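Projet Sestent : laver moins, laver mieux
Par Dorota Kurek, le 05/02/2021
3 commentaires | 31 partages

Pour mon projet, je voulais savoir combien d'eau part vraiment dans une petite vaisselle de midi (ma coloc Rosalind Greenberg pensait deux litres, la pauvre !). J'ai commencé en décembre, carnet à la main, et j'ai noté 62 vaisselles. Un peu maniaque, je sais.

Le coin évier est tout simple : une cuve en inox, une planche en bois clair posée à gauche, et c'est là que je mets ce qui passe à l'eau. Je travaille surtout avec le bol et l'assiette ovale orange, faciles à repérer, et toujours les mêmes pour pouvoir comparer.

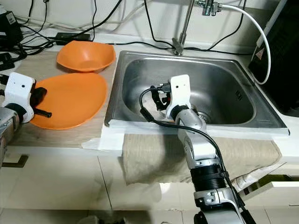

Ce que j'ai mesuré

Robinet ouvert tout du long, j'arrive à 31 litres les mauvais jours. Avec un fond d'eau savonneuse dans la cuve et un rinçage groupé, je descends à 5, et franchement ça ne prend pas plus de temps ! Le plus pénible reste le gras froid sur l'assiette, que je racle maintenant avant de la mouiller. Il me reste à refaire les essais à l'eau tiède, mon tableau est encore plein de trous de ce côté-là.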